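搜索 输入关键词 搜索
科技 > 机器人 > 产品评测

先在仿真厨房里练手:Teshome套件试用记

九月,Merdale公司把Teshome套件的新版本送到编辑部。盒子不大,里面是一份授权、一本薄册子和一条数据线,主要内容都要从网上下载。它卖的是一套仿真环境:用户在电脑里布置厨房台面,让一只仿人手去抓取、移动和摆放物品,调好的控制程序再导到实机上。

安装花了90分钟,大半时间在等素材包。编辑部的工作站配一块中档显卡,装完可以直接运行。界面分左右两栏,左边是物品库和任务列表,右边是视口。物品库收了219件东西,以餐具、食品和收纳类为主。上一版的授权可以沿用,旧工程打开时会提示转换格式,转换前最好自己留一份备份。

任务用短句来写,例如“把罐子从盘子上拿下来”“把红薯移到砧板外面”。系统把句子拆成若干步骤,用户可以逐步修改,也可以整段交给自带的策略去跑。我们选的是厨房类里的台面任务,石纹台面,默认俯视视角,手从画面左下方进入。

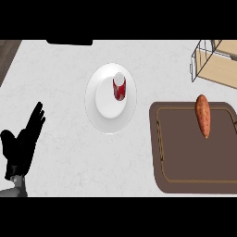
Cuiping Hao对仿真里的抓取一直有保留。她说,罐子是刚体,形状规整,拿它练手看不出多少本事;她更想知道手指碰到红薯这类不规则的东西时,接触力算得准不准,导到实机以后还要重调多少参数。

我们照她的意思,把测试重点放在不规则物品上。红薯一头圆一头尖,手指合拢的位置稍偏,它就会在指间转动。默认参数下,策略习惯从中段下手,抓起来后尖端下垂,放下时位置常有偏差。把摩擦系数调低一档,滑落明显增多;把合拢速度放慢,情况有所好转,但每次动作的时间也拉长了。这些现象和我们以往用实机的经验大体相符。

罐子的问题在别处。它立在盘子中间的圆台上时,手指下探的空间有限,策略有时会先碰到圆台边缘。手册建议改从侧面接近,并把手腕抬高。这一条写在附录里,正文没有提,新手容易错过。

渲染质量够用。石材的纹路、物品下方的淡影都有,对训练视觉模型来说是合格的素材。不足之处是部分家具模型比较粗,木箱一类的物件边缘带着黑色细线,像没关掉的线框。Merdale的技术支持回复说,这是显示选项里的一个开关,下一版会改为默认关闭。我们按说明找了一遍,开关藏在第三级菜单里。

导出功能目前支持6种格式,常见的控制框架都能接上。我们借用Stovham实验室的一只机械手做了对照,把在仿真里调好的罐子任务直接搬过去,前几次抓空,重新标定相机以后恢复正常。红薯任务则需要重调握力。负责标定的Feven Araya提醒,仿真里的相机没有镜头畸变,导出前应当手动把畸变参数填进去,否则误差会一路带到手腕。

和同类产品Banavov相比,Teshome的物品库略小,Banavov有221件,差距可以忽略。Banavov的物理引擎跑得更快,批量训练占便宜;Teshome的任务编辑器更清楚,中文手册也完整,单人使用比较省事。两家都按年收费,都提供学校折扣。

已经有实机、只缺一个试错环境的团队,可以考虑这一套。没有实机的读者建议先申请试用版,试用版不能导出,其余功能与正式版相同。技术支持通过邮件提供,我们发出的几封信都在当天下午收到答复。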